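In praise of the boring office tower

My sister-in-law Noreen Sethi thinks I have a problem, and the problem is that I like ugly computers. Not the glass ones with the rainbow fans (my nephew has one, it looks like an aquarium). I mean the plain black box that used to sit under a desk at an insurance office and hum. I paid 39 dollars for my last one at Athumani, the surplus place out past the rail yard, and I was so happy driving home you'd think I'd adopted a dog.

I know, I know, everybody wants small now. I used to want small too! I had a sleek little Ondow mini for years, and then one October the drive started clicking and I spent a whole evening going around the edge with a guitar pick trying to get the thing open. Glue. It was glued shut. I broke 4 clips and swore at a piece of plastic in front of my mother.
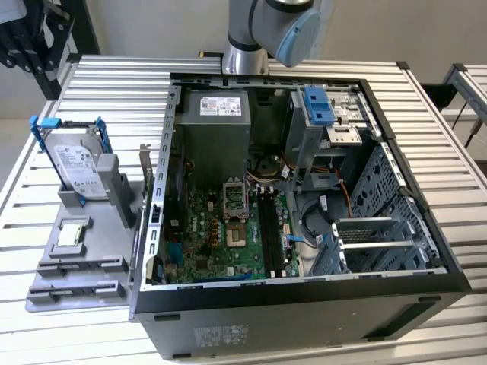

Compare that with laying a tower down on its side and taking the panel off. The whole machine is just there, looking up at you. You can point at the parts and say their names, and I think that matters more than people give it credit for. My neighbor Nyokabi Langat is 37 and has used a computer every working day of her adult life, and until she stood in my garage this spring she had never seen a processor. She couldn't get over how small it was. "That's it? That's the part they charge me for?" Yes, Nyokabi, that's the part.

My favorite bit, and I will go on about this at parties, is the blue plastic. Whoever decided that the pieces you're meant to grab should be a bright, silly blue deserves a nice dinner. You don't need a manual for that, you just go looking for the blue stuff.
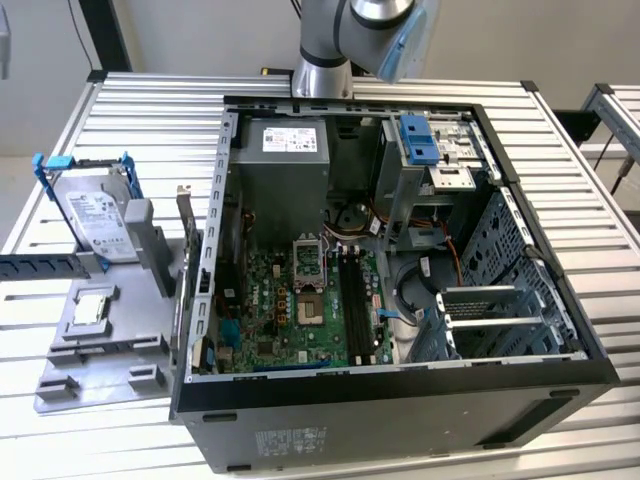

Dell tower with the side off. The drive is standing at left in its blue caddy, with the CPU lying in front of it.

Now, I'll give the other side its due. Towers are heavy, they collect dust like it's their job, and the cables inside always look like somebody dropped a plate of spaghetti. A processor socket still scares me, too. All those tiny contacts sitting out in the open once you lift the metal bracket, and me with my big thumbs and my coffee. I keep the coffee on a different shelf now. And sure, a laptop goes to the couch with you and a tower doesn't.

But I've had mine 13 months and it's on its second drive and its third set of memory, and it cost me pocket change plus a Cullberg screwdriver I already owned. Noreen's fancy Gumumen all-in-one went to the recycler over one bad part. 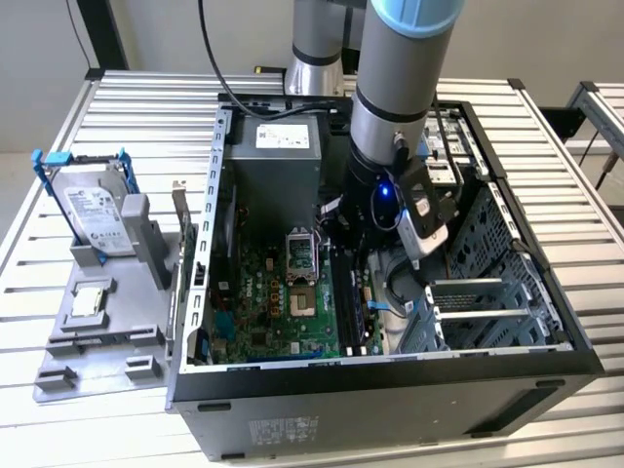 The socket open and its load plate up, to the right of the Dell logo.

So that's my pitch. Next time your office clears out a closet, ask what they're doing with the black boxes. Bring a blanket for the back seat, they slide around something awful.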